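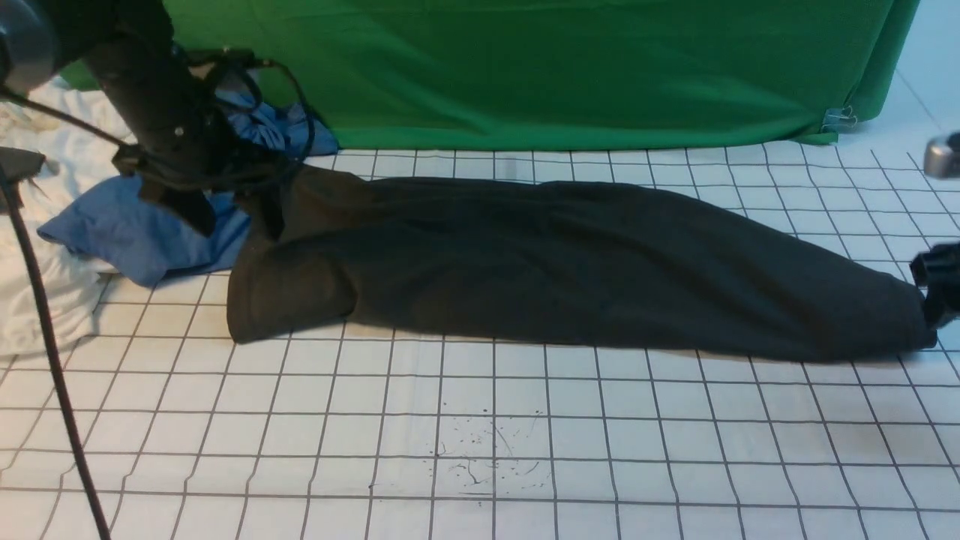
Grurnevthorpe, January 6, 2026

Filed under: Opinion, Home Life
17 comments

I love folding dark clothes. I'll say it again for my sister, who thinks I made it up to sound interesting: I love folding dark clothes, and I think the rest of you have been put off them by bad advice and worse lighting!

The usual complaint is that black jersey is dull to handle. It shows every bit of fluff, you can't tell front from back, and a heap of it on the bed looks like a hole in the duvet. All true, on a dark bedspread under one weak bulb. But put the same heap on something pale and it's a different job altogether. Suddenly you can see the edge of everything. A sleeve is a sleeve again, a hem is a hem, and the creases show up as soft grey lines you can chase out with the flat of your hand (I find this so satisfying that I've been known to do it twice).

And if the pale surface has lines on it, better still. A printed grid gives you something straight to lay a seam against, and once you've folded to a line you won't want to go back to folding by eye. My own is an old cutting sheet from Herko, the fabric shop that used to be by the bus station, and I'd be lost without it.

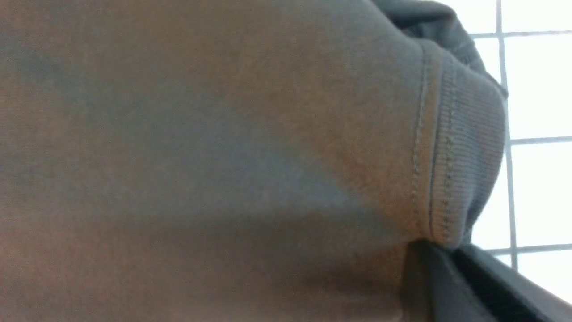 Ribbed band and double stitching on a grey-taupe knit.

Then there's the feel of the thing. Have you ever properly looked at the place where ribbing meets the body of a sweatshirt? Two little rows of stitches running side by side, all the way along! Somebody worked out that this was the bit that would get tugged every day of its life, and stitched it accordingly. I check that seam first whenever I pick up something secondhand, and I start my folding from it too. Get the ribbed end lying flat and the rest of the garment tends to follow.

Ildikó Orbán, who taught the mending evenings I went to last May, had us fold with our eyes shut for 7 minutes before she let anyone near a needle. We grumbled, and then we all went quiet, because you really can find your way round a jumper by touch. She folds everything long and narrow first, into a strip, and only then brings the ends in. I was a square-folder until I met her. I've changed sides completely.

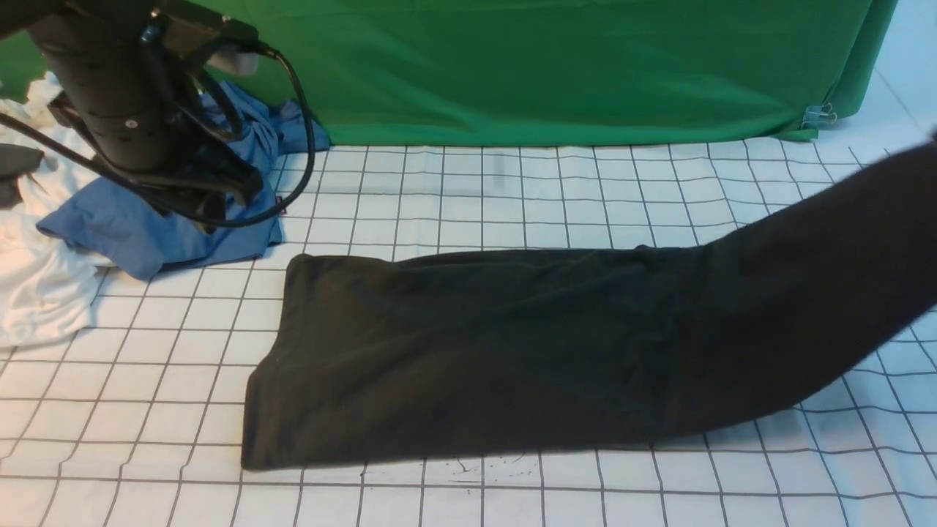
The strip does need room, mind you, and it's the reason I think we should all stop trying to fold on our laps in front of the telly. Clear the table. Push the blues and whites to the back where they can wait their turn, and give the long dark thing in front of you the whole width. Trousers especially! People fold trousers in mid-air, chin on the waistband, and then wonder why one leg comes out longer than the other.

I know the other side of the argument. My neighbour keeps everything in a basket and pulls out what she needs, and she's a happy woman with better things to do. Fine. But she also irons, and I haven't switched mine on for two years, so I'm claiming that one. 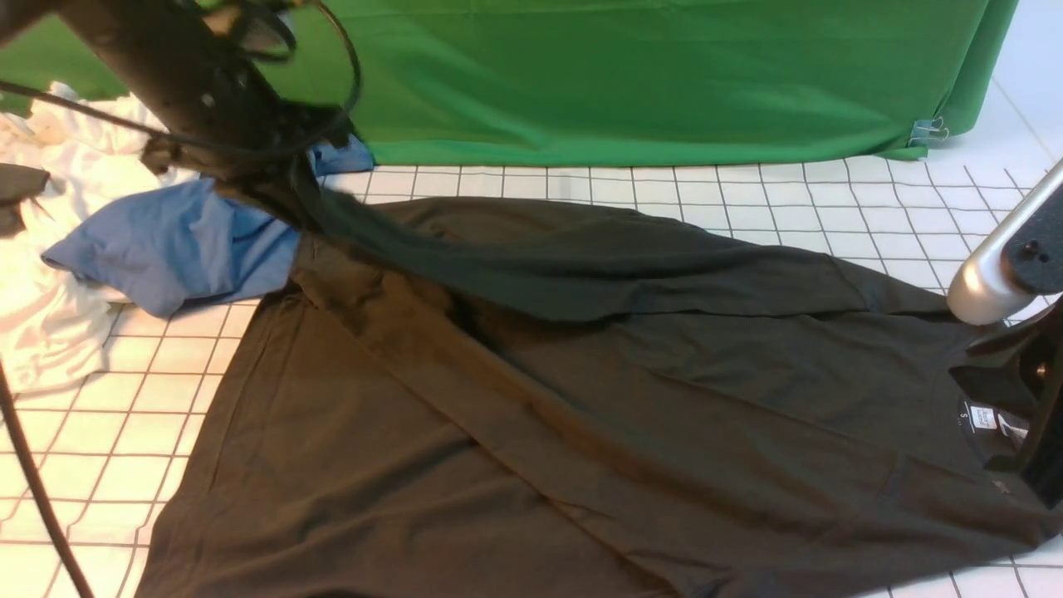
Start with the collar

If you only try one thing, try this with a long-sleeved black top. Spread it out and find the neckline before you do anything else. The label will tell you which way up you are, even when the rest is just a big dark shape, and from there you can bring the sleeves in and smooth downwards. I did a whole holiday's worth that way on Boxing Day with the radio on, and I was sorry when I got to the socks.

533 shares | 17 comments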